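Section 3: Setting Up the Grisden Drying Rack and Washing Your Wool the First Time

Okay, so you've got the Grisden out of its box and all the rods are lying on the floor. Good! Mine looked like that for a whole evening. I wrote this part of the guide after blocking more sweaters than I care to admit, and I'm going to take you from bare rods to a clean cardigan lying flat.

Putting the rack together

1. Snap the two long rods into the corner pieces. You want a click on both sides (push harder than feels polite).
2. Slide in the short rods, then stretch the mesh over the pegs, starting at opposite corners. If you go around in order, the last peg will fight you.
3. Fold down the legs and lock them with the gray tabs.
4. Press on the middle with your palm. A little give is fine.

Note: The mesh holds 900 grams of wet wool. A big cabled pullover can go over that once it's soaked, so use the second tier for those.

Washing

5. Turn the sweater inside out and close any buttons. I like to put it in a zippered mesh bag too, one sweater per bag.
6. Check the label. If it says hand wash and your machine has a wool or hand wash cycle, you can probably use it, but try a swatch first. I always do, even with yarn I know!
7. Choose cold water and set the spin to 500, or lower if your machine goes lower. Skip the softener.

Caution: Please don't add a towel "to balance the load." The lint gets into everything and you'll be picking at it for days.
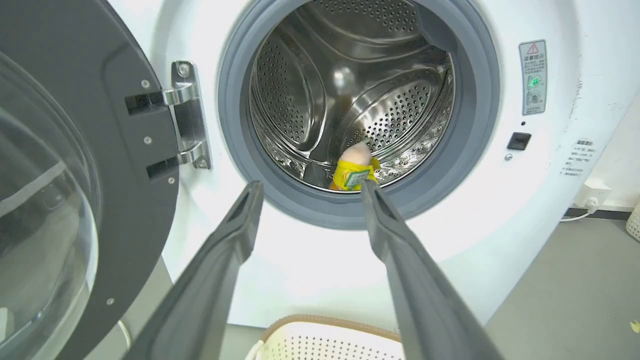
Mitsuko Koyama wrote in after the last version of this guide to say that her Ichikawa merino came out two sizes longer when she lifted it by the shoulders, and that scooping it up from underneath with both hands fixed the problem on the next one. I've done it her way ever since, so it's now step 8.

8. Scoop the sweater out from underneath, bag and all, and carry it to the rack in a basin.
9. Roll it in a dry towel and lean on the roll for a bit. No wringing, ever.
10. Lay it on the mesh and pat it to the measurements you wrote down before washing. (You did write them down, right? If you didn't, borrow them from a sweater that fits.)
11. Flip it once the top feels dry, and keep it away from radiators and sunny windows.

Note: Ribbing likes to be nudged together while it's damp. I push cuffs in with my fingertips and leave them alone after that.

Spare pegs are in the small bag taped under the box lid. If yours is missing, Brisenley sells them in packs of 10, and they fit the older rack too.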